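Search this site
Enter keywords
Search

Writing the Rules for Shared Robot Space: An Interview with Adoración Aguirre

When the Nostetti Institute opened its manipulation laboratory to outside partners, it had a safety manual for industrial cells and very little else. The manual assumed a fence, a locked gate and a trained operator. The laboratory had an open floor, desks within sight of the robots and researchers who changed the task every few weeks. Adoración Aguirre was asked to write a working code of practice for that setting. The second edition took effect in July and has since been adopted, with changes, by the Calvo technical college and by Jendton, a maker of service equipment.

Ms. Aguirre trained as a mechanical engineer and spent the first part of her career inspecting packaging lines. She said the move to a research setting required her to set aside several habits.

"On a production line, the task is fixed and the people rotate," she said. "In a laboratory, the people stay and the task rotates. A risk assessment that was correct at the start of the month may describe a robot that no longer exists in that form. Someone has changed the gripper, or added a cable, or moved the table."

The code therefore ties each assessment to a setup and gives no assessment a fixed period of validity. A setup is defined as the arm, the tool on its wrist, the objects it handles, the furniture within its reach and the software limits in force. A change to any of these calls for a new entry in the log and a second signature. Ms. Aguirre acknowledged that the rule was unpopular when it was introduced.

"The first draft required a full review for every change, and people stopped reporting changes," she said. "That was a failure of the draft. We now have two levels. A minor change needs a colleague to walk through the checklist with you. A major change comes to my office. The text says which is which, and where the text is silent, the change is treated as major."

The checklist fits on one sheet and has 32 items. Asked whether that was too many for daily use, Ms. Aguirre said that most of them concern the condition of the workspace and can be answered by looking. They include the routing of cables along the arm, the position of the stop button relative to the person in charge, and the storage of tools that are not needed for the run.
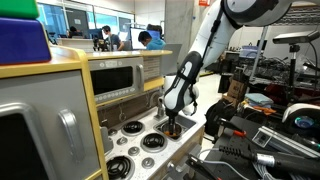 Household tasks receive a chapter of their own. Vega Prieto, who leads the laboratory's work on kitchen tasks, contributed much of the wording and joined the interview for this portion.

"There is a tendency to relax when the objects are small or made for children," Mr. Prieto said. "The arm has the same mass and the same reach whatever it is picking up. We wrote that sentence into the first paragraph of the chapter so that it could not be missed."

The chapter pays particular attention to enclosed spaces such as sinks, drawers and ovens. When a gripper is inside a basin, its fingers can catch on the wall or press down on the object, and a person's first reaction is often to reach in and help. The code prohibits this while the arm is under power. The operator must stop the arm, confirm the stop aloud, and back the arm out by the approved recovery motion before anyone touches the object.

"Saying it aloud felt strange to everyone for the first few weeks," Mr. Prieto said. "It is now ordinary. Visitors notice it more than we do."

Mr. Prieto added that speed limits in this chapter are lower near fixed surfaces than in open air, and that the limits are set in the controller and may not be raised from the operator's screen. Requests to raise them are made in writing. The laboratory received three such requests under the first edition. Two were granted after changes to the layout, and the remaining one was withdrawn.

A further section deals with people who are near a robot without working on it. Ms. Aguirre considers this the least developed part of most guidance she has read. The code requires that staff at neighboring desks receive the same short briefing as operators, that they know where the stop buttons are, and that they have the authority to use them without giving a reason.

"We do not ask for an explanation afterward unless the person wishes to give one," she said. "If pressing the button leads to an awkward conversation, the next person will hesitate."

The section also covers the recording of images. Cameras used for robot work can take in more than the workspace, and the code instructs teams to tell neighboring staff when recording is under way and to state how long the material will be kept. Ms. Aguirre said the wording was revised 2 times after comments from staff and that she expects to revise it again.

On the subject of housekeeping, the two differed to some extent. Ms. Aguirre would prefer that benches beside an active arm be cleared at the end of each session. Mr. Prieto argued that spare grippers, clamps and hand tools are in constant use and that sending them back to a cabinet costs time. The present text is a compromise: items may remain on a neighboring bench provided they are outside the programmed reach of the arm and no cable crosses a walking path.

"I accepted it for this edition," Ms. Aguirre said. "I have asked for the near-miss reports to be sorted so that we can see how many involve loose items. Then we will have something firmer to discuss."

Near-miss reports are submitted on a short form and may be unsigned. They are read at a monthly meeting with Ignacio Sepúlveda, who maintains the institute's equipment, and a written reply is posted for each. Adopting organizations are asked to keep the same practice, although Jendton has replaced the posted replies with a summary.

Work on a third edition has begun. It will address arms mounted on moving bases, which the Nakcombe site expects to receive, and will include a revised appendix on handing control from one operator to another in the middle of a run. Ms. Aguirre said that drafts will be circulated to operators before they reach management, as was done for the current text.

Contact the Office of Laboratory Practice | © Nostetti Institute. All rights reserved. | Back to top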